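Gearbox Parts and Housings -- Gallery

Work on the small gearbox housings, Layug pattern, second version. The housings are black 3D-printed parts that carry a short gear train between two plates. Most of the notes on this page concern fit and fasteners. Print settings are listed on the Layug files page and are not repeated in full.

The first version used a single shell with a press-in lid. The lid crept open under load, and the gear nearest the edge walked along its shaft until it rubbed the wall. The second version is built in layers and closed with screws. It takes longer to put together, but it can be opened again without damage, and a worn gear can be changed in a few minutes.

All housings in this batch were printed at 100 percent infill. A trial at 70 percent saved some filament but left the screw bosses soft, and two of them stripped on the second tightening. Layer lines run parallel to the top plate in every case.

Assembly order is fixed. Shafts go into the base first, then the gears, then the spacer layer, then the top plate. Screws are started by hand and brought up evenly, a half turn at a time. If the gear binds at this stage, back both screws off and reseat the plate before trimming anything -- the usual cause is a shaft sitting a little proud of its hole.

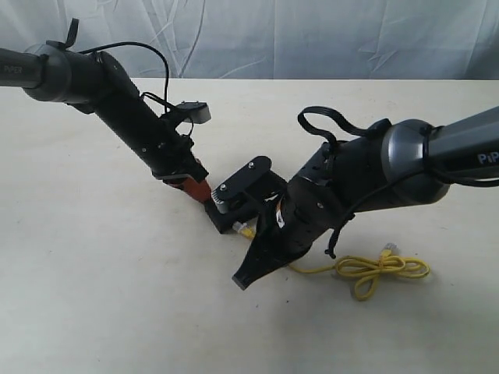
Layered housing on the bench, gray gear at the side. The rounded top plate is held by two small round fasteners, one at each end.

Gear teeth are left as printed. Filing was tried on the Stikley set and made the mesh worse, with a dead spot once per turn. A light brushing to clear stringing is enough. The large gear in this pattern has 32 teeth and the small one has 8, for a ratio of four to one.

Grease is applied to the teeth only. Shaft holes are run dry. Grease in the holes picks up dust from sanding and turns to paste within a month or so of use.

The angular outline of the housing follows the mounting space it was drawn for at Lovbridge. The corners serve as flats for clamping and give a reference edge when the base is drilled. A round version exists on paper, with the same shaft spacing, but has not been printed.

Known faults, second version: the top plate lifts slightly between the screws if they are overtightened. A third screw would cure it but would land on the gear path. A thicker plate is planned for the next set, along with a deeper recess for the screw heads.

Drawings and assembly notes by Wilfredo Evangelista, Warklow workshop. Last changes to the notes made in February. The thicker plate will be added to this page once a full set has been printed and run.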